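Grosa Community Help
Hand-held grippers and tracking

Left gripper loses tracking partway through a session, right gripper unaffected

Posted by Bukska_floor_lead
Status: Answered
Replies: 3

Our site operates two pairs of Grosa hand-held grippers for recording manual tasks at a desk. Since June, the left unit of one pair has developed a fault that we have been unable to isolate, and we would appreciate guidance before returning it for service.

The fault presents as follows. Both grippers initialize normally and both marker cubes are recognized. At some point in the recording, the position of the left gripper freezes for a moment and then jumps, in the worst instance by 233 millimeters. The indicator light remains green throughout. No error is shown to the operator, and the jump is discovered only when the file is reviewed. Of the last 8 recordings made with this pair, 6 contained at least one jump. The right gripper has recorded correctly in all of them.

The following has been done without result: firmware reinstalled on both units, marker faces cleaned with a dry cloth, calibration repeated, and the operator changed. The room lighting has not been altered.

A further matter is that the files affected were accepted by Urnidis, our processing software, with no warning. We had assumed that a discontinuity of this size would be rejected on import. Is there a setting that governs this?

yazzie_bench
Reply marked as helpful by the original poster

The green light reports power and data connection only. It does not report the quality of tracking, and it should not be relied on for that purpose. This is stated in the manual, although in the section on charging, where few operators will look for it.

A freeze followed by a jump usually has one of two causes. The first is loss of sight of the marker cube, commonly when the wrist is turned inward. The second is a brief interruption in the cable, after which the software resumes from a stale position. The two can be separated as follows.

Place the left gripper on the desk with two faces of the cube in clear view of the camera. Start a recording and leave the gripper untouched for several minutes. If the position jumps, the wrist is not responsible. Repeat the recording while moving the cable gently at the connector, then at the point where it leaves the forearm. Exchange the left and right cables and run the same check again. If the fault moves to the right gripper, replace the cable and keep the unit in service.

Please also inspect how the cable is routed. At our facility an identical fault was traced to a cable that pulled on the connector whenever the operator reached across the desk. A loose loop at the forearm, secured well behind the gripper, removed the strain.
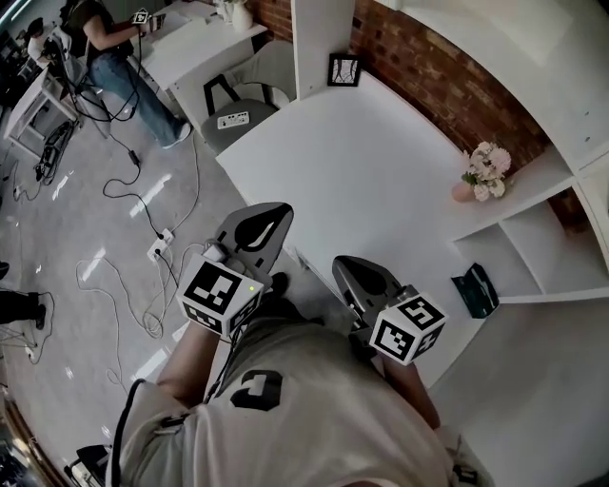
Both grippers held out over the desk, with the left cable running back along the arm.

As for Urnidis, the import check is called "motion continuity" and is off by default - it has to be enabled separately for each project. Files already imported are not checked again and must be resubmitted.

tapedown

Had this last year. Bought a new cable and it stopped. I did not find out why. Cables on the floor should be covered in any case, as one of our staff caught a foot in one during a recording and the connector was bent.

Bukska_floor_lead

We thank both respondents. The stationary check produced no jumps until the cable was moved at the connector, and the fault followed the cable when the two were exchanged. A replacement has been ordered. The continuity check has been enabled in Urnidis and the affected files are being resubmitted. Pending delivery, the pair has been withdrawn from use, and operators have been instructed to report any pull felt on the cable before continuing a recording.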